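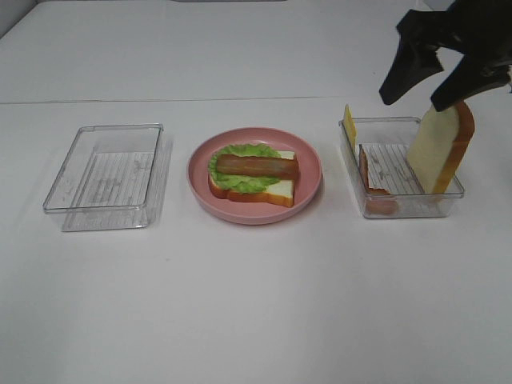

A slice of bread above the container on the right; the plate is in the centre

Search this site
Enter keyword
Go

Posted in: Clinical news > Medicines and equipment

New medicines handbook goes to all Trellstead ambulance stations

The Trellstead ambulance service has started to give its crews a new edition of the medicines handbook. The book replaces the edition which was kept in the vehicles until the end of April, and it must be used from 6th May by paramedics, technicians and student paramedics on placement. Printed copies were sent to all 13 stations, and the same text can be opened in Ivex, the reference app that staff already have on their work phones.

The handbook does not change which medicines the different grades of staff may give. This was asked many times during the consultation and the clinical team wishes to be clear about it. Any change of that kind would be announced separately, with training before it. The new edition is mostly a change in the way the information is put on the page, together with corrections to the storage section and a longer chapter on children.
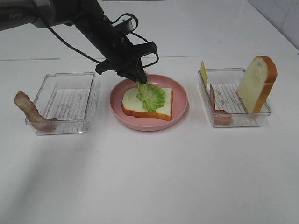
Reading time: 4 minutes

The old edition had grown over several years by adding loose sheets at the back. Crews told us that they often had to look in two places for one medicine: the main entry for the adult dose, and one of the added sheets for the child. In the new book each medicine has one opening of two facing pages. The left page gives the reasons to use the medicine, the reasons not to use it, and the cautions. The right page gives the doses by age, always in the same order, from the youngest to the oldest. The volume to be drawn up stands next to the dose in bold type, and the strength of the ampoule is repeated at the top of the table.

If the service receives an ampoule in a different strength, the table in the book will not be correct for it. In such a case the medicines store will put an orange label on the pouch, and the crew must follow the temporary table which will be published in Ivex the same day. Please do not write the new volume by hand into the printed book. During the last check of vehicles several books were found with handwritten notes, and some of those notes were already out of date.

What staff said in the consultation

The draft was open for comments during the spring and 129 comments were received. Most of them came from crews on the road, but there were also useful ones from the control room and from the two hospital pharmacies which work with us. Many people asked for larger print. Many also asked that the colours of the child pages should be possible to tell apart under the blue-white light inside the vehicle, where the former green and turquoise looked very similar. The colours have been changed and the age is now printed in the corner of the page as well.

A smaller group of comments asked for the printed book to be stopped completely and only the app to be kept. The clinical team has considered this, but the printed copy will stay for this edition. There are valleys in the north of our area where the phone signal is weak, and although Ivex keeps its pages for use without a connection, a phone can be broken or have an empty battery. The question will be looked at again when the next edition is prepared.

The printing was done by Ramanauskas on paper which can be wiped with the usual cleaning cloths. The book has almost 60 pages and fits in the side pocket of the Tulora response bag. It also fits in the older bag, but then the pocket cannot be closed completely, and crews who still carry this bag are asked to keep the book in the door compartment of the vehicle.

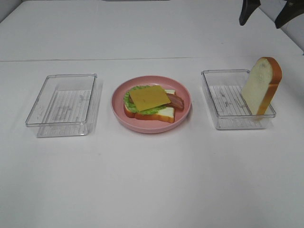 A toy sandwich on the pink plate, between two clear containers

What to do with the old edition

Old copies must be returned to the station office, where there is a grey collection box. They should not be kept at home for study, even if they are in good condition. Students who bought their own copy can bring it to the office and will receive a new one without payment. The loose sheets must be returned too, also those which were fixed to the inside of the medicines cupboard.

In Ivex the change happens without any action from the user, but the app must be opened once while the phone is connected to the internet. On the first screen, under the title, it should say "Medicines, new edition". If the former title is still there, close the app and open it again. If this does not help, please contact the clinical information desk and use the printed book in the meantime.

A short learning module about the new layout is available on the staff training page. It is not obligatory for qualified staff, but it is recommended, and the time can be recorded as professional development. For student paramedics the module is part of the placement and must be finished before the first shift with the new book.

Mistakes in the text, also small ones such as a wrong page number in the index, can be reported by the feedback button in the app or by the form on the last page of the book.

Print this page | E-mail this page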